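作業部屋のコツ帳 その3 ペットボトルを片づけてもらうための「お手本」の集め方

キッチンの小ワザと工作の話を行ったり来たりしているこのコツ帳ですが、今回は思いっきり工作寄りです。腕が二本あるロボットに、ペットボトルをゴミ箱に入れる動きを覚えてもらう。そのための見本を、私が手で操作してせっせと録りためている、という話です。

前回の最後に「次はお手本録りのコツを書きます」と書いたら、思ったより反応があってびっくりしました。同じことをやっている人、けっこういるんですね! というわけで、うちでやってみてよかったこと、失敗したことを、思い出した順に書いていきます。順番に深い意味はありません。

まず道具のこと。腕はBoltanceのキット、記録用のソフトはHandanoを使っています。どちらも特別にすすめたいわけではなくて、最初に触ったのがこれだったというだけです。ほかの組み合わせでも、これから書くことはだいたい通じると思います。

●ボトルはつぶさない

いきなり台所の話に戻りますが、お手本用のボトルは普段の資源ゴミからよけておきます。うちは飲み終わったらギュッとつぶす習慣だったので、これを直すのがいちばん大変でした(体が勝手につぶすんですよ)。つぶれたボトルもそのうち覚えさせたいのですが、最初から混ぜると操作する私のほうが迷って、変なお手本になってしまいます。丸いままのを先に、つぶれたのは後で。

すすいだあとは、口を下にして水切りかごで一晩。急いでいるときに半乾きのまま使ったら、テーブルに水滴が散って、それを拭いたり拭かなかったりで録画の条件がバラバラになりました。ちゃんと乾かしましょう。甘い飲み物のボトルは外側もぬるま湯で拭いておくと、指にベタッとくっつくのを防げます。離したつもりがくっついてくる、あの情けない感じは一度味わえば十分です。

●ラベルは残す、色は散らす

ラベルははがさない派です。透明なままのボトルは人間の目でも見失いがちで、白いテーブルに置くと本当に消えます。とはいえ本番ではラベルなしも来るはずなので、慣れてきたら少しずつ混ぜています。

キャップも、あるのとないのを両方。色も赤だったり黒だったり、いろいろあるほうがいいです。以前、同じお茶ばかり飲んでいた時期のお手本だけで学習させたら、見事にそのお茶専門のロボットになりました。炭酸のボトルを出したら、横でじーっと固まっている。あれは笑いました。家族に「今週は違うのを飲んで」とお願いするのも、立派なデータ集めの仕事です。

●置き方は自分で決めない

人間が「適当に」並べると、ぜんぜん適当になりません。私の場合、どうしても右手で取りやすい向きに寝かせてしまう癖がありました。今は厚紙を小さく切って、裏に向きと場所を書いたものを袋に入れ、録る前に引いています。くじ引きです。原始的ですが、偏りがぐっと減りました。

ボトル同士がくっつくような置き方も、出たらそのまま採用します。やりにくいからと引き直したくなるのをぐっとこらえて! やりにくい並びこそ、あとで効いてきます。指を差し込む隙間がないときは、いったん片方を軽く押して転がしてからつかむ。その「押す」動きまで含めてお手本なので、恥ずかしがらずに録ってください。

●ゴミ箱の位置に印をつける(けれどテープは見えないところに)

ゴミ箱は毎回少しずつ動かしますが、戻す基準がないと、気づかないうちにテーブルの端まで旅をしています。最初はテーブルに派手なテープを貼っていたんです。そうしたら、テープをはがした途端に成績が落ちました。どうやらボトルを見るより先に、テープを目印にしていたらしい。賢いのか、ずるいのか。今は鉛筆で薄く点をつけるだけにしています。終わったら消しゴムで消えますし。

箱が軽くて倒れる人は、底に重りを入れるといいですよ。私は古い文鎮を布でくるんで沈めています。布がないと、ボトルを入れたときにカコーンと鳴って夜は響きます。

●ケーブルはたるませすぎない

腕に沿わせるケーブルは、短いと引っぱられて動きが渋くなり、長いとボトルに引っかかります。いちばん伸ばした姿勢といちばん縮めた姿勢を両方やってみて、どちらでも突っ張らない長さを探してから留める。結束バンドは最初きつく締めず、ゆるめに仮留めしておいて、一日使ってから本締めにするのがおすすめです。台所のコードをまとめるときと同じ要領ですね。

●一本にかける時間をそろえる

お手本の速さがバラバラだと、できあがった動きもギクシャクします。私は歌を口ずさみながら操作しています。冗談みたいですが、同じ歌だと手の速さが不思議とそろうんです。メトロノームも試したのですが、音に追いかけられている気がして肩が凝りました。

それから、迷ったら止まらないこと。「どっちの腕で取ろうかな」と空中で考え込むと、その考え込みまでちゃんと覚えます。うちのロボットは一時期、ボトルの上で必ず一呼吸置く癖がついていました。犯人は私です。今は録り始める前に、左の腕はこれ、右の腕はこれ、と声に出して決めてから始めます。
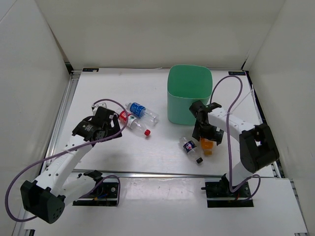 声に出すといえば、もう一つ決めておくといいのが、どの順番で取るかです。私は「箱に近いほうから」を基本にしていた時期と、「手前から」にしていた時期があって、両方を混ぜて学習させたら、どっちつかずの動きになってしまいました。どちらでもいいから、ひと続きのセットの中では一つに決める。途中で気が変わったら、新しいフォルダを作って別のセットにする。これだけでずいぶん違います。

●失敗はすぐ消さない

落とした、つかみ損ねた、箱のふちに当たった。こういうのは反射的に消したくなりますが、私は「失敗」フォルダに移すだけにしています。落としたあとに拾い直してちゃんと入れられたものは、むしろ宝物です。拾い直しの見本がないと、一度しくじったロボットは何もない空中を自信満々でつかんで、自信満々で箱まで運びます。エアごみ捨て。

ただ、機械のほうがおかしかった回(ケーブルが外れたとか、記録が途切れたとか)は別です。これは潔く捨てましょう。

●数の目安

よく聞かれるので書いておくと、手元に残っているお手本は今のところ1,748本です。目標は4,000本。遠い! でも、最初のころの雑なお手本をかなり間引いたので、数のわりによく動くようになりました。増やすより先に見直すほうが、早い場合もあります。

私は朝のうちに3セット録って、それでおしまいにしています。続けてやると、後半のお手本が目に見えて雑になるんです。つかむ位置がずれてきたら、それは疲れているしるし。お茶を飲みましょう(そして空いたボトルはつぶさない)。

●明かりの話を少し

うちの作業部屋は4月ごろから朝日がきつくなって、透明なボトルがギラギラ光ります。最初はカーテンを閉めて毎回同じ明るさにしていたのですが、昼に動かしたら全然だめでした。今は、カーテンを閉めた日と開けた日の両方を録っています。天井の明かりも、つけたり消したり。記録ノートに「カーテン開」「カーテン閉」とだけ書いておけば、あとで調べるときに困りません。

●指先の手入れ

つかむ部分は意外と汚れます。ラベルの糊がうっすらつくので、セットが終わるごとに固く絞った布でひと拭き。そのあと乾いた布でもう一度。すべるようになってきたからといって輪ゴムを巻くと、途中から見た目が変わってしまうので、巻くなら最初から最後まで巻いたままにしてください。私は途中で巻いて、途中で切れて、2回やり直しました。

●次にやりたいこと

Griltovの掲示板で、つぶしたボトルと丸いボトルを左右の腕で分けて取らせている人がいて、今それがうらやましくて仕方ありません。Midtbøというお手本の共有プロジェクトにも、きれいに見直しが済んだ分から少しずつ出してみるつもりです。出す前に名前のつけ方をそろえないといけなくて、これがまた地味な作業なんですが……。

ファイル名のつけ方については、書き出すと長くなるので次のその4にまわします。「うちはこうやってるよ」という方は、コメント欄にどうぞ。ボトルを早く乾かす方法も引き続き募集中です!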